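Pump bottles in open bins: am I the only one who hates this

zondport_attic
Member

We are setting up a shared supplies table and I have been outvoted by people who don't clean. The table is pale wood with rounded corners, very pretty, and there's one see-through brown plastic box on it, the kind with a slot in the front for your fingers. Into this box they want to put the hand lotion, the tape, the scissors, the spare pens and presumably, in time, a sandwich.

My position is that a white pump bottle does not belong in a box. It's tall, and people lift it by the neck, and the nozzle catches on everything.
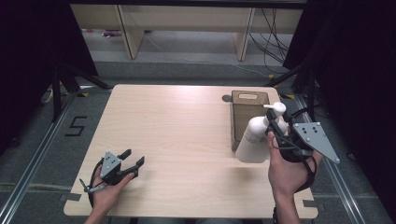 So what do you all do? Bottle out on the bare wood, or in the box with the rest? I'd like to have an answer before the next meeting, where I will be outvoted again but with sources.

Utau
Regular

In the box. Bottles left on wood make rings. I had a dining table that looked like the Olympics by April.

Twist the head to the locked position if yours has one and you can lift it however you like.

zondport_attic
Member

The lock works if people use it. I share this table with six adults and I have met them.

Ertürk
Regular

Disagree with Utau. Put it out, on a saucer. If people have to reach into a bin for lotion they'll rummage, and then the pens are on the floor. The saucer takes care of rings and costs you nothing if you steal it from your own kitchen.

Utau
Regular

A saucer is a dish you now have to wash. I've seen your saucer, you posted it in the bathroom thread. It had a skin.

Ertürk
Regular

That was soap and it was one time.

Stavros Makris
Moderator

Moved this from Kitchens, no idea why it was there.

I run the supply closet at Brallatow and we went through this with hand soap. What worked for us was a box to itself, nothing else in it. Those tinted ones are fine, you can tell the bottle's there without looking in from the top. Put the slot toward the person who uses it. We had ours facing the wall for most of a year and everyone pulled it out by the rim.

Also, check the box is wide enough for the nozzle as well as the bottle. I've bought six that weren't.

zondport_attic
Member

A box to itself! I asked for one for the scissors last month and was told we weren't made of boxes.

Would felt pads under it be overkill? Bare plastic sliding around on that tabletop makes me wince.

Stavros Makris
Moderator

Not overkill. Use the small round stick-on ones, one in each corner, and wipe the bottom of the box first or they'll come off in a week.

Ertürk
Regular

So a box, with felt, for one bottle. And my saucer was too much work.

Utau
Regular

Nobody has to scrub felt, Ertürk.

zondport_attic
Member

Going with the box and the pads. The scissors are moving to a mug. I'll report back if the vote goes through, and if it doesn't I'll be asking Ertürk for saucer dimensions.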